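About Covov

Covov calibrates and repairs laboratory balances and bench scales for schools, pharmacies and small food producers. The company was started by Yurani Puma and Themis Zacharopoulos, who had both worked in the service department at Maes.

Balances up to 5 kg are serviced at our shop. Larger units are serviced on site.
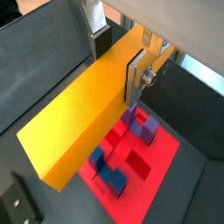 Calibration

Each balance is tested at 11 load points, first rising and then falling. Repeatability is checked with a 100 g weight. Readings before and after adjustment are listed on the certificate.

Drop-off

The counter closes at noon on Friday. Remove the pan and pack it separately.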